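From: Innes Munro
To: Lurthorpe shop list
Subject: Re: Two-arm sim, plan for June

Calum Dalgleish wrote:

> Got the two-arm model running in the simulator on the shop machine last
> night. Head view and gripper view are both rendering. I've put the ball,
> the plant, the bowl and the bottle on the stone block so the arms have
> something to reach for. Plan is 1,000 practice grasps per arm in sim,
> then we order the Vullow wrist motors and start cutting parts. I think
> we can skip the cardboard mock-up completely. Objections?

Yes, a few. I'm not trying to kill this. I do think we're being asked to spend the shop's money on the strength of a program that agrees with us because we wrote it.

First, the wrist motors. They're $50 over what we set aside for the pair, before shipping, and Pollock won't take them back once the seal is broken. I'd want to see one joint move a real weight on a real bench before we open a box. A single cheap motor and a bag of sand would tell me more than a week of simulated grasps.

Second, the friction numbers. I opened the settings file and the fingertips have the same grip value on everything. The ball, the bottle and the bowl all get it. I've dropped enough bottles with my own hands to doubt that. Where did the value come from? If it was the default, say so and we'll measure something. A kitchen scale and a tilted board will do.

Third, the views. I pulled these two out of Calum's folder and I have questions about both. 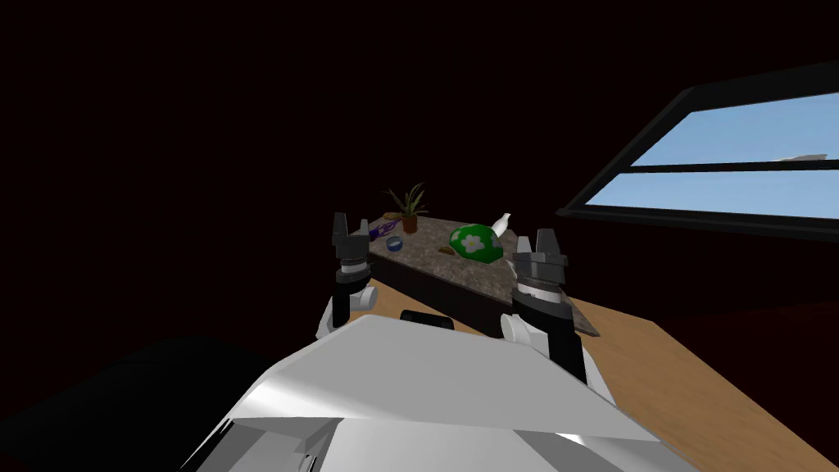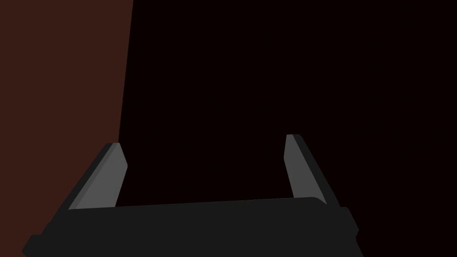
Calum's sim renders. First: both grippers up at the block. Second: gripper view, jaws open, nothing in them.

On the first one, look at how dark the room is compared with the things on the block. If we ever want the camera to find the ball by color, of course it will find a bright green ball in a room like that. Try it in our shop at four in the afternoon with the big door up and the orange extension cords all over the floor. I'd like the walls turned up and some junk added before anyone quotes me a detection score.

I'd also like to know how close the arms can get to each other with the block between them. They sit on either side of it, fine, but the small stuff is spread all over the top. What happens when both go for the same thing? I couldn't find a collision check between left and right in the code. There's one for arm against table. Maybe I missed it.

On the second, I can't judge anything from that view. There's a gripper, a brown surface on the left and the rest is close to black. The fingers are flat plates with no pads on them. Are we planning pads? Calum's drawing from the last meeting had rubber strips and the model doesn't, so either the drawing or the model is out of date. Please fix one of them.

Then the log. It has 1,946 entries and I read more of it than I meant to. A grasp is marked good if the object is above the start height when the timer ends. That would count a ball that got squeezed and popped up in the air at the right moment. I'd want it held for 2 full seconds, with both fingers touching, before it goes down as good.

About the mock-up: please don't skip it. We skipped it on the Stallex feeder and found out the bracket hit the frame after it was welded. I still have that bracket if anyone needs to look at it. Cardboard and hot glue is one evening, and I'll bring the glue.

So my vote is no on the motors for now, yes on more sim time with the friction and the scoring changed, and yes on the mock-up. If somebody has already ordered, tell me tonight so I can call Pollock in the morning.

Calum, can you also put the settings file somewhere the rest of us can edit it? I could only open it read-only.

Innes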